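Brumutik 仿真平台使用指南:配送机器人街角场景的搭建与验收

适用对象:已签订 Dalusetti 服务协议、准备在实地部署前完成虚拟测试的单位
文档维护:Hofstetter 技术文档组

一、概述

Brumutik 是 Dalusetti 面向人行道配送机器人推出的城市场景仿真服务。使用单位可在虚拟街区中运行自有的感知与导航程序,检验机器人在路口、路缘、行人及固定设施附近的表现,并导出测试记录。本指南以“街角转弯”场景为主线,说明从账号开通到提交验收报告的全部操作步骤。

本指南对应五月发布的服务版本。仍在使用旧版客户端的单位,应先完成升级,再按以下步骤操作。旧版场景文件可以导入,但路缘参数须重新填写,具体方法见第四节。

二、准备工作

开始之前,请确认已具备下列条件:

1. 有效的服务账号,且账号权限为“场景编辑”或以上。仅有“查看”权限的账号可以回放测试,不能修改场景。
2. 机器人模型文件。平台接受通用的关节描述格式,模型中须包含轮径、轴距、质心位置和传感器安装位置。
3. 导航程序的接口配置。程序可在本地运行,也可上传至服务端运行。首次使用建议在本地运行,便于查看日志。
4. 一份书面测试计划,写明测试目的、通过标准和负责人。

使用 Brornora 底盘的单位无需自行制作模型文件,可在模型库中选用现成配置,核对载重参数后保存为本单位副本。请勿直接修改库内原件。

三、新建场景

登录后进入“场景”页面,选择“新建”,再选择“城市街区”。系统将要求填写场景名称、责任人和用途说明。场景名称一经提交不可更改,请按照本单位的编号规则填写。

在街区列表中选定区域后,平台会载入道路、建筑、植被和街道设施。载入时间取决于本地显卡与网络状况。载入过程中请勿关闭窗口,否则碰撞数据可能不完整,机器人会在运行时穿过本应阻挡它的物体。

载入完成后,先以自由视角沿计划路线走一遍。此步骤不运行任何程序,目的在于由测试人员确认路线上的设施位置,并判断起点与终点是否合理。起点应设在人行道平整处,与最近的障碍物保持一个车身以上的距离;终点不应设在路面接缝或坡面上。

确认路线后,在“光照”选项中选择时段。首轮测试一律使用晴天日间光照,待基本功能通过后,再增加黄昏、夜间和降雨条件。若在首轮即加入多种天气,出现异常时将难以判断问题来自导航逻辑还是感知模块。
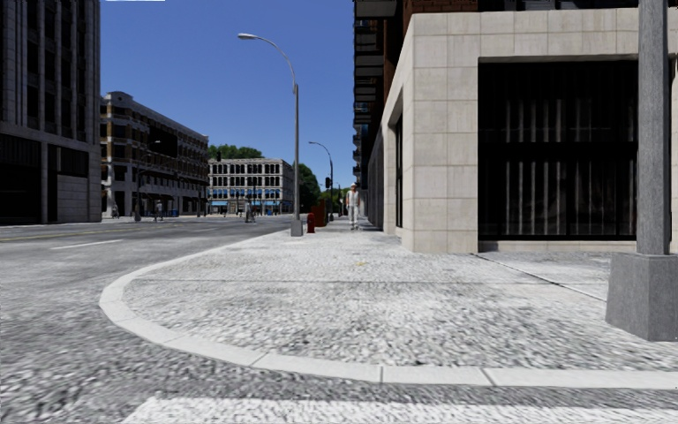
四、设置路缘与地面参数

路缘是人行道机器人最常见的风险来源。在“地面”面板中,应逐项检查以下内容。

路缘高度。默认值取自街区数据。若部署地点的路缘高度与默认值不同,应以实测值替换。圆弧形转角处的路缘由多个节段拼接而成,修改高度时须选中全部节段,遗漏任一节段都会在转角处形成不真实的台阶。

地面摩擦。人行道、车行道与标线区域可分别设定摩擦系数。标线磨损程度不一的路口,建议按较低值设定。

接缝。平台默认将接缝作为纹理处理,不产生高度变化。小轮径机器人应开启“几何接缝”选项,使接缝参与碰撞计算。开启后运算量增加,请适当降低同时运行的测试数。

可行驶区域。用多边形工具标出允许机器人进入的范围。多边形边界应向路缘内侧收缩,收缩量不得小于车身宽度的一半。车行道仅在测试过街功能时纳入可行驶区域。

五、设置固定设施与行人

街区数据中的灯杆、消防栓和信号灯等设施均带有碰撞体。碰撞体默认为简化外形,底座较宽的杆件可能被简化为细圆柱。此类设施应改用“精确外形”,以免机器人在仿真中顺利通过、在实地却与底座发生刮擦。

行人由行为脚本控制,可选“静止”“直行”“折返”和“随机”四种模式。建议按下列次序逐步增加难度:

第一轮,行人静止,位于机器人路线一侧;
第二轮,行人沿人行道迎面直行;
第三轮,行人在转角附近折返;
第四轮,启用随机模式,并增加行人数量。

每一轮均须单独保存。将多轮设置合并在同一文件中,会使后续回放无法与测试计划逐项对应。

行人着装颜色与身高可在“外观”中调整。依赖视觉识别的机器人,应至少测试深色和浅色两类着装。

六、运行测试

点击“检查”,由系统核对模型、接口和场景参数。出现红色提示时不得继续;出现黄色提示时,责任人应在备注栏说明处理意见。

检查通过后,先进行一次单次运行,并全程观察。单次运行结束后,确认机器人到达终点、传感器数据连续、日志时间戳没有跳变,再启动批量运行。街角转弯场景的标准批量为 1,000 次,每次由系统在规定范围内改变起始朝向、行人速度和光照角度。

批量运行可以中断并续接。续接前请勿更改任何参数。参数一旦变动,已完成的部分应全部作废,重新开始。

七、查看结果

运行结束后,“结果”页面列出每次测试的终止原因,包括“到达”“超时”“碰撞”“越界”和“人工终止”。

审阅时应从碰撞与越界两类入手,逐条回放。Hofstetter 在试用阶段的一次批量测试中记录到越界 156 次,其中绝大部分集中在同一转角,经核查系转角处一个路缘节段未同步修改高度所致。修正参数后以同一随机种子重跑,越界降至 14 次,剩余各例均与行人折返时的避让策略有关。

该案例说明,结果数字不宜直接作为导航程序优劣的依据。测试人员应先排除场景设置错误,再向开发人员提交问题。

提交问题时,请附上运行编号、随机种子、回放片段的起止时间,以及测试人员的初步判断。缺少随机种子的问题单将被退回。

八、编写验收报告

验收报告由平台模板生成,责任人须补充下列内容:

测试目的与适用范围;
机器人型号、软件版本与载重状态;
对默认参数所作的全部修改及其依据;
未通过项目与处理计划;
拟开展实地测试的地点和安全措施。

模板共 29 个字段,均为必填。不适用的字段应填写“不适用”并注明理由,不得留空。

报告须经两人签署。Hofstetter 的报告由测试负责人 Glória Pacheco 编制,由安全主管 Tomás Barreto 复核。编制人与复核人不得为同一人。

九、服务评价与选用建议

经过一个完整测试周期的使用,本组对 Brumutik 的意见如下。

场景编辑功能完整,地面与路缘参数的可调范围能够满足人行道机器人的需要。批量运行稳定,回放工具定位准确,问题单与运行记录之间的关联清晰,减少了测试与开发部门之间的往返沟通。

不足之处主要有三项。其一,固定设施默认采用简化碰撞体,界面上没有明显提示,初次使用者容易忽略。其二,行人的随机模式缺少成组行走的行为,对商业街区的代表性有限。其三,批量运行期间不能查看单次运行的实时画面,须待该次结束后回放。

对于已有成熟导航程序、需要在部署前积累测试记录的单位,本服务适合采用。尚处于原型阶段的单位,可先申请单场景许可,熟悉流程后再决定是否购买完整街区。

仿真结果不能替代实地测试。通过本指南全部步骤的机器人,仍应在有人员随行的条件下完成低速实地试运行,并遵守当地关于人行道设备的管理规定。

十、常见问题处理

机器人在起点处抖动:多为模型质心位置填写错误或轮子与地面初始重叠。将起点略微抬高后重新检查。

行人穿过建筑墙面:行人路径点落在不可通行区域内。在“路径”面板中重新生成路径点。

夜间光照下路灯不亮:光照时段已更改,但设施状态未刷新。保存场景后重新载入即可。

回放与日志时间不一致:本地时钟与服务端不同步。同步后须重新运行,已有记录不可人工修正。

上述方法不能解决的问题,请通过账号内的工单系统提交,并注明场景名称与运行编号。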